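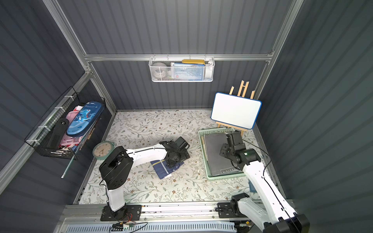 Bench cell, both followers live. Left gripper on the striped cloth, right over the tray with the notebook in it.

June, second notebook. Started 09:40.

Task for this block is the one listed in the Flastano plan as "hold and fetch". Left arm presses the folded cloth to the table and keeps it there. Right arm goes to the mint-green tray, takes the notebook out, lays it on the cloth. Both arms back to rest. The clutter stays where it is for the whole block: easel, clock, both baskets with their contents. It gets moved between blocks only, and whoever moves it writes down the old place first.

Control is by the pair of leader arms on the side desk, one per hand, joint to joint, no scaling. Recording in Detero. Joint positions, commanded positions and video go in on one clock. Gripper current is logged as well but I do not trust the units yet and have left a note in the header of each file saying so.

Where we were at the end of the last block: 932 demonstrations on disk for this task, 169 of them marked bad on review. I went through the bad ones again before starting, because the reason field was blank on too many of them. Main causes, most common first:

Cloth dragged. The left arm arrives with some sideways speed and the cloth comes with it.
Notebook tipped but not lifted. One finger gets under the edge, the other one rides up over the cover.
Operator stopped part way and started again without cutting the take.
Right arm reached before the left arm had settled.

The last of these is not a fault in the demonstration as such. It is only a fault because the written instruction says left first. Half of us follow the instruction and half start both hands together, and the trained policy has picked up both habits and sometimes sits between them. The rollouts where the right arm goes out, comes back a little, and goes out again are almost certainly this. I have not changed the marks on those takes. To be decided with the rest of the group: keep both orders, or throw one out. My preference is to keep left first and drop the others, even though it costs us good lifts.

10:15. Checked homing on both followers. Left shoulder came up with an offset on first power-up and was right on the second. This has happened before on cold mornings and is in the first notebook. I re-ran the zero routine anyway. Right arm fine, wrist light green.

Also ran the leader gripper through its travel. The right-hand trigger does not close the follower all the way unless squeezed hard, and a tired operator does not squeeze hard. Changed the mapping so that full close comes at four fifths of the trigger travel. Anything recorded before this change has the old mapping. I have put the change in the Detero session notes, and the mapping file is now saved with each session so we can tell later which one was in force.

10:50. First set of takes with the new mapping. Much easier on the hand. The notebook has a fabric cover and the fingers grip it well once they are on it. Getting them on is the hard part. With the notebook flat in the tray there is very little to get hold of, and straight down does not work. What does work:

Come in with the gripper tilted, fingers open wide.
Put the lower finger against the side of the notebook, low down.
Push gently towards the far wall of the tray until it stops.
Close while rolling the wrist back to level.
Lift slowly for the first few centimetres, then at normal speed.

The push is the step that new operators leave out. It looks like a mistake on the video, and one of the reviewers had been marking it as such. It should be marked good. I have added a line to the review sheet.

The stick along the inside edge of the tray is part of the task setting and must not be touched. If it moves, cut the take and put it back. If it ends up under the notebook, cut the take as well; the lift looks clean on video but the height of the grasp is wrong and we would be teaching it the wrong height.

11:30. Cloth. Folded by hand between takes when it needs it. I had been laying it square to the rail each time out of habit, and so had everyone else, judging from the files. The policy does very badly when the cloth is turned. From this set on, turn it a bit each time, either way, and shift it within reach of the left arm. No need for a system. Just do not put it back where it was.

On how hard to press: the leader arm gives no force back, so the operator has only the picture to go on. The usual error is to press too far. The follower then sits there with a large gap between commanded and actual position, the shoulder works hard, and after a while it gets warm and starts to droop. I looked at that gap in the logs and it is a fair sign of how hard the press is. Wrote a small script that beeps when it goes over a limit. Limit set by feel with the cloth on the table and then left alone. With the beep on, operators back off by themselves within a few takes.

One worry about this. The beep makes people ease off suddenly, and the log then has a small jerk upwards shortly after contact. If the policy learns the jerk we have swapped one fault for another. Will look at it in the next training run and see if it shows.

12:10. Stopped for lunch. Arms parked and powered down.

13:05. Powered up, left shoulder correct first time. Repeat of a short check: replay one of the morning's takes open loop with the cloth and notebook set by eye to the first video still. Left arm good. Right arm landed short of the notebook, enough to miss it. Tried again with the same result. Loosened and reseated the right bracket, which had a trace of play on the rail when pushed by hand, and tightened it up. Replay then got the lift.

This means that some of the morning set may have been made with the bracket not fully tight. For a human operator it does not matter, since you steer by eye and correct. For the recorded joint angles against the video it does matter a little. I have tagged the morning takes "bracket" and not removed them.

The brackets are the ones from Değirmenci. The bolts they came with are fine, the spring washers are poor. Use the plain ones from the drawer with thread lock until we find something better. Check both brackets at the start of each session from now on: hand on the base, push towards the far wall, push back. Takes a few seconds. It is now the first line on the start-up sheet.

13:50. Cable on the left arm. It runs along the links and there is enough slack for the normal reach, but with the arm stretched right out and the wrist rolled it pulls. I found this by rolling the wrist too far by accident. Have not re-dressed it. Until it is done, keep the left wrist within the soft limit, which I have brought in slightly. The small circuit board at the left mount also wants its wiring tidied and some kind of cover over it.

14:20. Second set. Takes went quickly, and the count for the day came to 51 kept after I had looked at each of them once. A second reviewer still has to go over them. Take length has come down compared with the last block, mostly from the lift going right at the first try.

Notes on operating, for whoever does the next set:

Sit so that you can see the table through the screen only. If you can see the real table past the screen you will use it, and you will then make moves that the video does not justify. I caught myself doing this while placing the notebook. The easel side is the worst, as the right arm hides part of the tray from one view and the temptation is to lean over and look.

Do not hurry the release. Lower until the notebook is down on the cloth, wait a beat, open. Opening early drops it at a slant.

Keep the left hand still while the right hand works. This is harder than it sounds. When the right hand rolls, the left hand rolls a little too, and you can see it in the logs as a mirror of the right wrist at small size. Resting the left forearm on the desk helps. A clamp or brake on the left leader would be better and I will look at whether one can be fitted.

If a take goes wrong and you recover from it cleanly, keep it and tag it "recovery". Do not go looking for mistakes to recover from.

15:40. Copied the day's files to the Nunstead machine and started the checksum. The transfer dropped once and was restarted. Target before the next training run is 800 good takes with left first, under whatever rule we settle on for the older ones. How far off that is depends on how many of the old takes started both hands together, and there is no field for it in the file. It can be worked out from the joint logs by comparing the time each arm first moves. Script started, not finished. The rest poses drift slightly between operators and a plain threshold picks up the drift as a start.

To do:
Finish the start-order script, run it over the whole set.
Re-dress left arm cable, then put the soft limit back.
Cover for the board.
Ask for plain washers in the next order.
Compare the press gap with the beep on and off.
Write down the clutter layout properly before it is changed for the next block.

16:25. Checksum passed. Arms off, leaders locked, tray left in place with the notebook in it.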